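Search products Enter keyword or part no. Go

Oltby 125 Twin-Arm Tray Station
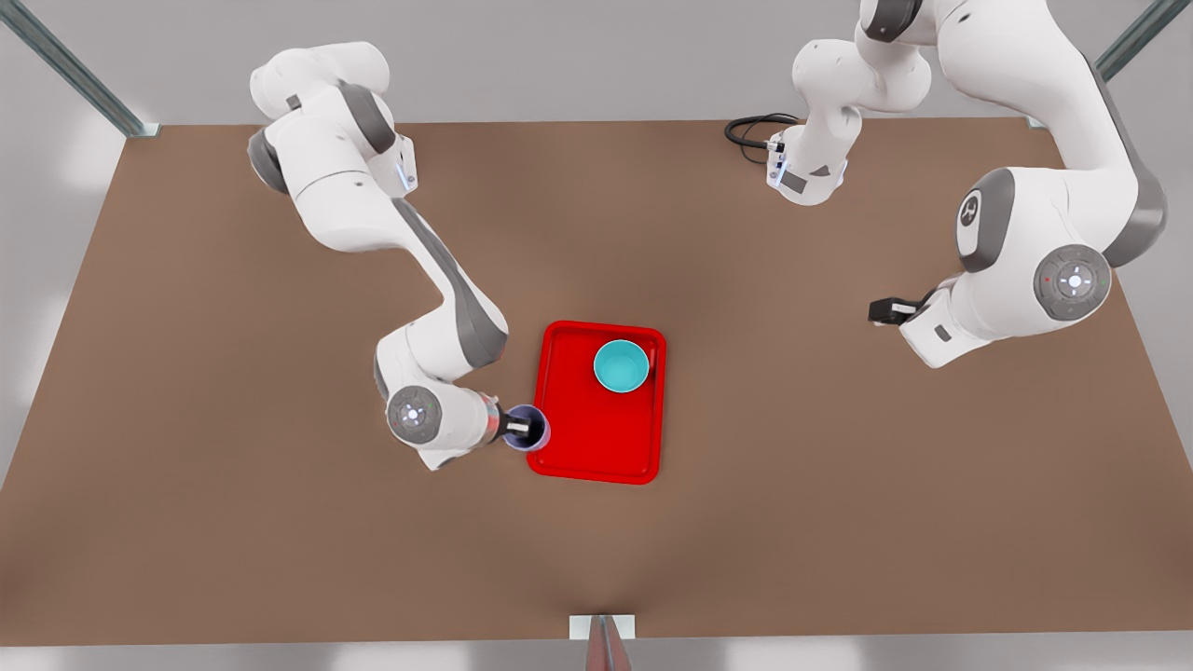 The Oltby 125 is a bench station for loading and clearing trays in canteens and central kitchens. Two arms share one table, so either can work while the other waits. Changeover between tray layouts takes 5 minutes at the panel and needs no tools.

Staffing
The station takes over the repeated reach and place. It does not do portioning, allergen checks or final sign-off, and these stay with kitchen staff. At the Drotine site, Lucie Fortin moved two people from the tray line to checking and stock work in October. Shift length was left as it was. Each operator needs one half-day of training, and the shift lead can alter the pace from the panel – no call to the supplier is needed.

Noise at the bench is low enough for normal speech. Staff must stay outside the marked floor line while the arms are moving.

Ordering
Part 2579: station, standard table
Part 2592: station, raised table
Spare finger sets are sold in pairs.

Site surveys: Gebhard Lehner
Operator training: Hwa-young Cho

Lead time is confirmed with the quotation. Delivery includes fitting and a first-day visit.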